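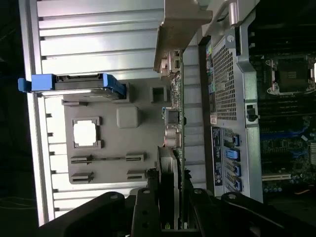
Sun 17 May

I've now sat through three budget meetings this spring where somebody puts the price of a robot arm up on the wall and everyone nods at it like that's the price. It's the price of the arm! The number I want to see is everything bolted around it, and that number keeps showing up late, on a separate sheet, after the order's gone in.

We strip old desktop computers at our shop in Lernville. Drives, memory, processors, the good stuff comes out and the rest goes to metal. When we priced our first station in April, the line for grippers and fingers was so small I took it for a typo. Then Abrehet Nigatu, who does our planning, asked the vendor from Biltetti what a spare set of fingers cost and how long they took to ship. Twenty business days, he said. So what do we do for those 20 days, look at the arm?

My rule now (take it or leave it) is to buy two of anything that touches the work, and to do it on the first order while people are still in a spending mood.
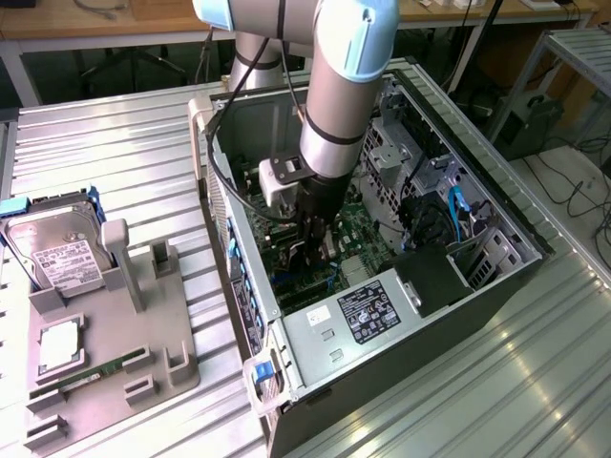
The next thing I'd fight for is fixtures. A memory stick that comes out of a slot has to go somewhere, and so does a drive, and a processor most of all. A tray with a proper place for each part is dull to look at and dull to pay for, and I've watched it get crossed off first every time. We were quoted $831 for a tray from Duvine and people gasped, the same people who'd just waved through a service plan at $1,441 without reading it. I read it. It covers phone calls.

And please, put some money down for variety. Every maker hides its latches somewhere different, and the demo is always done on one nice clean tower. We pulled 36 machines off our own pallets and asked Sisay, the integrator, to quote against those. The quote went up, sure, but I'd much sooner have that argument in April than in the fall with the arm already paid for.

Could we have gone cheaper? Probably, on the table and the shelving. I'd still spend it on fingers and trays, and I'll be saying so again at the next meeting, sheet in hand.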